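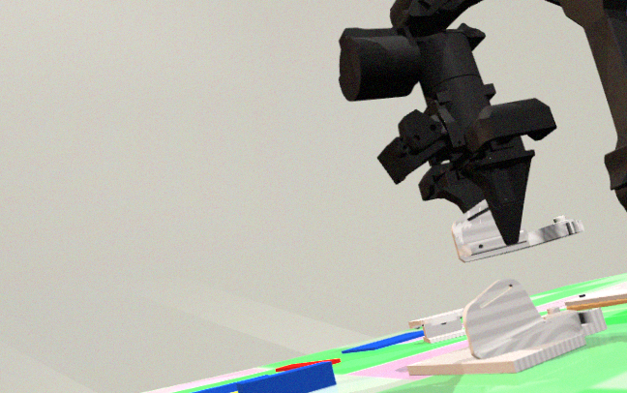
Film & TV

Second time round: the return of the Clillside ghost story

Every winter for four years the Clillside Picture House has shown the same film in the last slot before it closes for January. The film is The Lodger at Nanayakkara House, a black and white ghost story that runs for 70 minutes and was shot almost entirely inside one boarding house in Durkville. It did poor business when it first came out and was hardly seen again until a clean print was found and put back into cinemas. The Clillside has 704 seats, and last winter all of them went.

A remake was always going to follow. Wurkix, the company behind it, has kept the title and most of the plot. A man rents the top room of a boarding house, pays his rent in advance and is never heard on the stairs. The landlady's daughter begins to leave meals outside his door. The plates come back clean, and then one night they come back with the food untouched and the cutlery gone.

The new version runs for nearly two hours, and the extra time goes mostly on the daughter. In the old film she is a pair of frightened eyes behind a banister. She has a job now, at a laundry, and a falling-out with her mother over money that has been going on since before the story starts. These are the best parts of the remake. The two women argue the way people do when they have had the argument before, leaving out half the words, and the house feels lived in because of it.

The lodger himself is less of a success. The first film shows him only three times: once from behind, once through frosted glass, and once at the very end, when he turns round. The remake gives him a long speech in the kitchen and a past in the merchant navy, and by the time he turns round we have been looking at him for an hour and a half. The audience I saw it with was quiet, but it was a patient sort of quiet. At the Clillside people still shout at that moment, including people who have come every year.

Sound is another matter. The original had very little music, probably to save money, and relied on a clock and the pipes. Wurkix has kept the pipes and made them much better. They knock low down on one side of the room and are answered from the other, and there is a stretch in the middle, while the daughter is scrubbing the bath, where you start to count the knocks and wish you hadn't.

The ending has been changed. I won't give it away, except to say that the mother now has a part in it, and that the final shot is of the hallway and goes on for 21 seconds longer than is comfortable. Some viewers will prefer it. The old ending is abrupt and makes little sense on paper, and I would still choose it.

Both films are worth an evening. See the old one first if you can find it, ideally with a full house. The remake is in cinemas now with a 15 certificate, and the Clillside will be showing the pair together for one week before the January break. The bar stays open between the two.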